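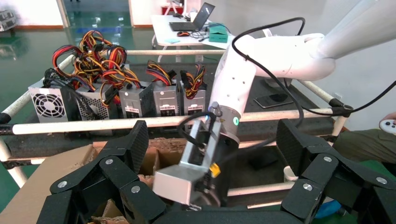
Five computer power supplies on a tray, with their cables still attached.

Old power supplies wanted in Vallach

14/01/2018

The repair shop Tedasico in Vallach has started a new collection of used computer power supplies. Residents and small companies can bring their units to the shop in Visser Street until the end of July, free of charge.

Last year the shop received 346 units, most of them from offices which had changed their computers. Of these, 60 could be used again after testing and a new fan. The others went to the recycling firm Clatent, where the metal housings, the circuit boards and the copper from the cables are separated.

Tedasico asks people not to cut the wires. A unit with short or missing leads cannot be tested, and then even a good one must go to recycling. The plugs should also stay on. It is no problem if the bundles are tangled – they are sorted at the shop.

Owners are asked not to open the housing at home. Some parts inside can hold a dangerous charge for a while after the unit is disconnected from the mains.

Tested units will be given to schools and clubs in the town, which can put their name on a list at the counter. Each receives a label with the test date and the power in watts. Laptop chargers and batteries are not part of this collection and should be taken to the town recycling yard as before. For deliveries of more than 40 units, the shop wishes to be told one week in advance.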